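Ullix 양팔 정리 작업 과제 중간 진행 보고
수신: Stasgate 지원사업 담당자님
작성: Flaltasel 조작 연구실, 과제 수행 담당

지난 보고 이후의 진행 상황을 보고드립니다. 이번 기간에는 계획한 작업 시험을 대부분 수행하였으나, 5월에 그리퍼 이상이 발생하여 일정이 일부 늦어졌습니다. 따라서 이번 보고서는 그 이상의 내용과 조치를 중심으로 작성하였습니다. 한국어 표현이 부족한 부분이 있으면 말씀해 주십시오. 다시 설명드리겠습니다.

1. 작업 내용

시험 작업은 탁자 위의 테이프를 잡아서 골판지 상자로 옮기는 것입니다. 식기 건조대와 글루건은 작업 대상이 아니고, 로봇이 건드리지 않아야 하는 물건입니다.
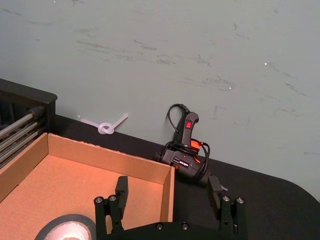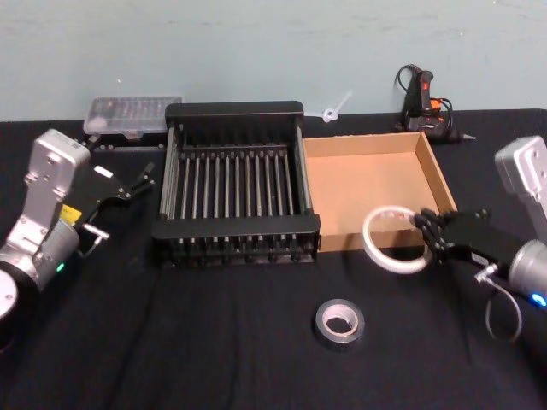 계획서에는 이 작업을 351회 반복한다고 적었습니다. 현재까지 200회를 완료하였습니다. 남은 횟수는 아래에 설명하는 조치가 모두 확인된 다음에 진행하겠습니다.

2. 발생한 이상

오후 시험 중에 오른팔 그리퍼가 테이프를 잡은 상태에서 열림 명령에 반응하지 않았습니다. 제어 화면에는 명령이 정상으로 전달되었다고 표시되었습니다. 그러나 손가락은 움직이지 않았고, 팔은 다음 동작으로 넘어가서 테이프를 잡은 채로 이동하였습니다. 이때 테이프가 상자의 벽을 밀었고, 상자가 글루건 쪽으로 움직였습니다. 담당자가 비상정지 버튼을 눌러서 팔을 세웠습니다.

사람이 다치지는 않았습니다. 글루건의 전원은 연결되어 있지 않았습니다. 로봇 팔의 관절에도 손상이 없는 것을 점검에서 확인하였습니다. 같은 현상은 그 후에도 다시 나타났고, 모두 합하여 3회 기록되었습니다. 왼팔에서는 한 번도 나타나지 않았습니다.

3. 원인

처음에 저희는 소프트웨어의 문제라고 생각하였습니다. 그래서 명령 기록을 먼저 조사하였는데, 여기에 시간을 많이 사용하였습니다. 이 판단은 잘못된 것이었습니다. 기록에는 빠진 명령이 없었습니다.

그 다음에 오른팔 그리퍼의 케이블을 점검하였습니다. 팔을 낮은 자세로 두고 손목을 돌리면 커넥터가 조금 당겨지고, 이때 신호가 짧게 끊어졌습니다. 그리퍼 구동부는 신호가 끊어지면 마지막 상태를 유지합니다. 물건을 떨어뜨리지 않기 위한 설정이지만, 상위 제어기가 이 상태를 알 수 없는 것이 문제였습니다. 즉 케이블의 접촉 불량과 상태 확인 절차의 부족이 같이 작용하였다고 판단합니다.

4. 조치

케이블은 여유 길이가 더 긴 것으로 주문하였고, Ibarra에서 납품을 기다리고 있습니다. 납품까지 약 3주가 필요하다고 합니다. 그 전에는 오른팔의 손목 회전 범위를 제한하여 사용합니다.

제어 프로그램에는 그리퍼의 실제 열림 폭을 읽는 단계를 추가하였습니다. 명령한 폭과 읽은 폭이 다르거나 값을 읽을 수 없으면 양팔이 모두 정지합니다. 이 기능은 커넥터를 일부러 분리하는 방법으로 시험하였고, 정지하는 것을 확인하였습니다. 다만 신호가 아주 짧게 끊어지는 경우는 아직 충분히 시험하지 못하였습니다.

안전 절차도 수정하였습니다. 글루건은 작업 전에 플러그가 빠져 있는지 확인하고 점검표에 기록합니다. 이전에는 이 항목이 점검표에 없었습니다. 또한 팔이 움직이는 동안에는 탁자 위의 물건을 손으로 다시 놓지 않도록 하였습니다.

5. 일정과 예산

케이블 교체 후에 오른팔의 기본 동작을 다시 검사하고, 이어서 반복 시험을 재개하겠습니다. 최종 보고서의 제출 시기는 변경하지 않아도 될 것으로 예상합니다. 그러나 납품이 늦어지면 시험 일정의 변경을 요청드릴 수 있습니다.

케이블 비용은 기존 재료비에서 처리하므로 추가 예산은 요청하지 않습니다. 이상 발생 시의 명령 기록과 수정한 점검표는 별도 파일로 제출하겠습니다. 손목 회전을 제한한 상태에서 얻은 결과를 전체 통계에 포함해도 되는지 담당자님의 의견을 부탁드립니다.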